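**Right gripper drops closed under load, then reads "open" - anybody seen this?**

**mossy_lantern**

Hi all, long-time reader, I mostly lurk in the mobile base section. I run a two-arm folding cell with Vasine grippers and the Wevlow controller, and I've had a fault that has eaten most of my week, so forgive the length.

What happens is this. The arms go in for a garment, the right one pinches a sleeve, starts the lift, and about halfway up the fingers snap shut hard. The controller still says they're open. So the next step in the routine happily drives the arm down to grab again with the fingers closed, and on Monday it pushed straight into the seat cushion and kept pushing until I hit the stop. No damage except a dent in the foam, but I had been leaning over there a minute before to straighten a collar, and it gave me a proper fright.

It has done it 3 times in 493 cycles, always the right side. The left has never missed a beat. I've attached the setup at the approach step, before any contact.
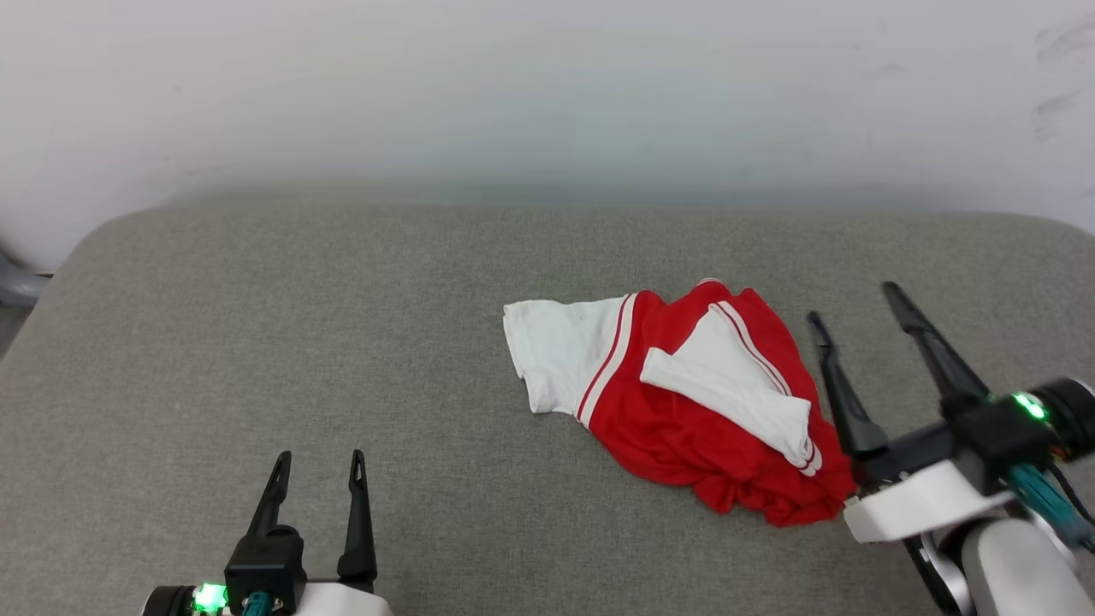
The indicators stay green on both sides right through the fault, and that's the part that bothers me most. I was counting on those to tell me when to keep my hands back.

### Reply from **tindrum_kay**

Oh, I had one very like this! Mine was the cable. Those teal connectors look seated when they aren't quite, and as the arm comes up the cable pulls a little and you lose the position signal for a moment. The controller holds the last value it got, so it goes on believing "open" for as long as you let it. Power down, pull the connector, look for a pin that sits lower than its friends, and give the cable more slack at the wrist. Mine went from failing daily to nothing at all since March.

### Reply from **overhand_bowline**

I'm going to disagree with Kay a bit, with affection. A dropped signal explains the wrong reading but it doesn't explain the fingers slamming shut. Something told them to close, or they lost holding current. I'd look at the grip force setting first. Polat wrote a nice long guide on soft goods, and their advice was to start low and creep up, and most of us (me included) start high because we're tired of dropping shirts. A bunched-up jacket is several layers in one spot and a single layer two inches over, so if the pinch slides off the thick part, the fingers can close fast with nothing to stop them.

What's your force at, and which firmware?

### Reply from **mossy_lantern**

Force is at 29, firmware is whatever came on it from Varasen when I bought the pair. And yes, I did turn the force up last month, for exactly the reason you say, so I'm blushing a little.

### Reply from **tindrum_kay**

Fair point on the slamming, I'll give you that one. I still say check the connector, it's five minutes and a flashlight.

### Reply from **quarterpast**

Can we talk about the leaning over part? Please don't use the green light as your "safe to reach in" signal. On mine it means powered and talking to the controller, and it'll glow just as sweetly while the arm is on its way down. Pause the routine, hit the stop, then reach. I know it's slow. I did it the fast way for a year and have a scar on my thumb to show for it.

Also set a contact limit on the downward move, so it quits when it meets something it shouldn't.

### Reply from **overhand_bowline**

Seconding all of that, limit first, before any more troubleshooting. Then drop the force to 23, change nothing else, and run it for a day. If it still snaps shut, swap the left and right grippers and see whether the fault travels with the hardware or stays with the arm.

### Reply from **mossy_lantern**

Thank you, all of you. The contact limit is in, and I've taped a note by the stop button. One pin on the right connector does look a touch low to me, but I've been staring at it so long I wouldn't swear to it. I'll try the lower force tonight with the connector left as it is, so we don't muddle the two, and post the log when it's done.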